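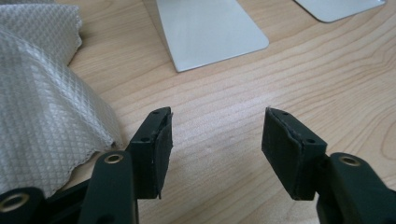 The hand-held gripper over the table, its two green finger pads open.

Todmont pauses gripper sessions after pad comes loose

If you had a slot booked with the hand-held grippers at Todmont this week, check your messages – the sessions are on hold until further notice. I got mine at breakfast, and I'll admit I grumbled into my coffee a bit.

The trouble is a finger pad that let go in the middle of a fabric-folding run. I was two tables over when it happened and heard a snap, then a word I won't print. The facing peeled away on one side, the finger swung past where it should have stopped, and the person holding the tool got a nasty pinch between thumb and linkage. She's fine! A bandage and a cup of tea, and she was back the same afternoon, though on paperwork.

Blandine Marchal, who runs the floor, sent round a notice dated 28/04/2025 asking for every tool to be handed in. There are 36 of them, all built to the Pemar design, and the one that failed had done 3503 grips on its current pads. The pads are meant to be swapped at 3000. So yes, it was overdue, and the counter that should have flagged it had been reset by mistake back in February when the software was updated.

"I don't want people finding out with their fingers that a pad is worn," Blandine told me. She's asked Azevedo, the shop that glues the facings, to look at the adhesive too – the old batch and the new one both.

What happens now is pretty dull, which suits me. Each tool gets its screws checked, the pads come off if the edge is lifting, and a paper tag goes on the handle with the date of the last swap. If you've still got one in your bag or your locker (you know who you are), drop it at the Nistham Road desk before six. Please don't try to press a loose edge back down with superglue. I've seen it done and it makes a horrible mess of the pad.

Paid sessions that were canceled will be rebooked, and the folding and sorting tasks go first when we start up again. Blandine hopes to have the first tools back out next week.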